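Consumer Claims, Unit 4: What "Decluttering" Studies Really Measure
Handout for section 2, prepared by Vimala Sastry

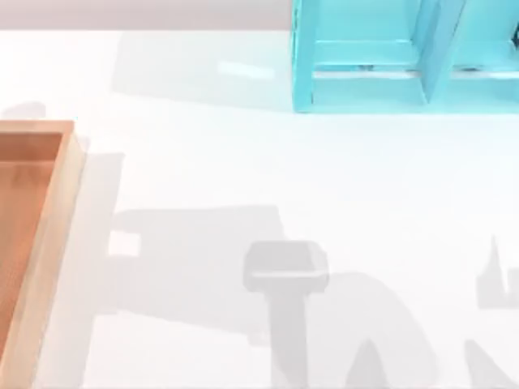 The claim you will meet everywhere is that a tidy home makes you calmer, sleep better and spend less. Before you accept it, ask who was studied and for how long. The Fernier survey, which most of the magazine articles trace back to, had 364 people fill in a form once, in July, and they had all just paid for a home organizing course. People who pay for a course tend to say it worked. Pictures do a lot of the selling too. A wide white tabletop with a bright cyan shelf unit at the back corner looks restful to many of us, but a reader's reaction to a color and a clear stretch of surface tells us nothing about anyone's stress in March.

Charmaine Steyn's reply (in your packet, page 16) makes the stronger case for tidiness, and you should read it fairly. She followed nearly every household for a full year. She also let them rate their own clutter, and I don't see how she gets around that. A person in a bad mood may well rate the same kitchen as messier.

Terms to know: self-selection, self-report, reverse cause. The last one gets skipped. Maybe calm people tidy more.

For next class, find 2 ads that promise a change in mood from buying storage. Write down the exact wording. "Can help" and "may support" are not promises, and I will mark you down if you treat them as promises.

Oduor Shemweta has the spare packets if you lost yours.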